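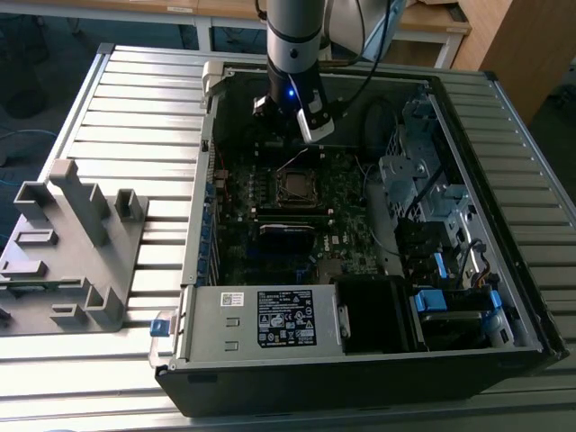

Old desktop towers: the questions I get most

I fix up retired office computers in my garage and pass them along through Distside, our little neighborhood swap. Mostly Dells, because that's what offices around us throw out. People email me the same questions over and over, so I finally typed up the answers (thank Felicidad Ignacio for nagging me, she was right).

Is it worth bothering with a computer this old?

For homework, email, bills and video calls, sure! I've been typing on one I call Girnska for ages and it does everything I ask. If you want it for the newest games, I'd save your money. I turn down plenty of towers too. A dented case is fine by me, but a board with swollen capacitors goes straight to recycling.

What do I need before I open one?

A Phillips screwdriver, isopropyl alcohol, lint-free wipes, thermal paste and a wrist strap. A flashlight, too, even if your garage is bright. I like a muffin tin for the screws, one cup for each part of the machine, and I put a scrap of paper in each cup saying where they came from. I used to trust my memory. I have a jar of orphan screws that says I shouldn't.

Do I really have to unplug it?

Yes, from the wall, every time, and then hold the power button down for a few seconds. Flipping the switch on the back isn't the same thing. And never, ever open the power supply itself. It's a sealed metal box with warning labels on it and they mean what they say. If it's bad, you swap the whole box.

Upright or on its side?

On its side, please. You want to be looking down into the case like it's a drawer. You'll drop something sooner or later, and it's so much nicer when it lands where you can see it. Give yourself more table than you think you need, because the side panel and the cooler and your coffee all have to go somewhere (coffee on a different table, ideally).

What are the blue plastic bits?

My favorite thing about these office machines! On the Dells I see, blue usually means "you're allowed to pull this." Drive releases, power supply tabs, that kind of thing. If something won't budge, look for a bit of blue before you look for a bigger screwdriver. Romain Lecomte once took four screws out of a drive cage before he spotted the tab, and now he tells that story himself, so I don't feel bad repeating it.

How do I get the dust out?

Outside, with a can of air, in short bursts. Hold the fan blades still with a finger while you do it. I go after the power supply vents first, then the fan shrouds, then the drive cage, and the board last so I'm not blowing everything back onto it. Please don't use the household vacuum in there. A soft paintbrush gets whatever is left between the slots.

Can I put a faster processor in?

Often, yes, and it's a cheap thrill. The catch is that the socket and the board both have to agree to it. Write down the model of your machine, look up the list of supported processors, and update the BIOS before you pull the old chip, while the computer still works. I've done it in the wrong order and ended up putting the old one back in just to run the update.

I'm scared of the socket. Should I be?

A little respect is good. Many of these boards have the contact pins down in the socket, very fine ones, and they bend if you so much as drop a screw on them. So don't leave it sitting open while you answer the door. Lift the lever, open the frame, hold the chip by its edges, line up the little marks or notches and let it settle in by its own weight. No pushing! Then the frame comes down and the lever follows. The lever does take some force, more than feels polite, and everyone emails me about that part. If the chip is sitting flat and level, you're fine. If it's rocking, stop and lift it out again.
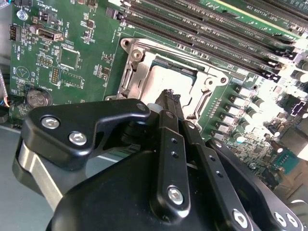
Once it's in, wipe the top of the chip with alcohol and let it dry before the paste goes on. Fingerprints count as dirt.

How much thermal paste?

A blob the size of a pea, in the middle. The cooler spreads it. Albane Cordier likes to draw an X and her machines run perfectly well, so I've stopped arguing with her about it. Too much is messy, too little runs hot, and old paste should always come off first, even if it looks okay.

Which memory slots do I use?

Read the board before you read the internet. The slots have tiny printed names next to them, DIMM and a number, and on boards made with more than one processor in mind you'll also see which CPU they belong to. Match those names to the chart in the manual, or the sticker inside the side panel if you've still got it. Use matched sticks if you can, and push each one until the latch clicks up on its own. A memory stick that's almost in is the most common reason a computer "died" on its way to my house.

What's the coin battery for?

It keeps the clock and the settings alive when the computer's unplugged. On a machine that's been in a closet for years it's probably flat, and you'll get a wrong date and a grumpy message at startup. They're cheap and take a minute to change. Check the number stamped on the old one, note which side faces up, and ease it out with a fingernail or something plastic. You'll have to set the date again afterward.

All those tiny printed labels, do I need to know them?

Nope. But they're handy! BATTERY is obvious, anything starting with INT_USB is a USB port on the inside of the case (great for a little drive you don't want anybody unplugging), and PCIE with an x16 is the long slot where a graphics card goes. I take a phone picture of every cable and the label beside it before I unplug anything. You will not remember which one went where. I never do.

It won't turn on now. Did I kill it?

Probably not. Reseat the memory, check both power plugs to the board, make sure the cooler's fan is connected, and look for a loose screw rattling around under the board. Then try it with one stick of memory and no extra cards. If it beeps or blinks at you, write down the pattern and look that up for your model. Still nothing? Bring it over.

Do you charge anything?

Parts only. A basic tower with a fresh drive usually comes out to 33 dollars, and if you've got a spare monitor to trade we can skip the money part. I don't ship. They're heavy and I've seen what happens.

When can I come by?

Saturday mornings, garage door open means I'm in. Tipene Gilchrist helps with laptops, which I won't touch (too much glue). Bring the power cord if you have it, and take your photos off it first!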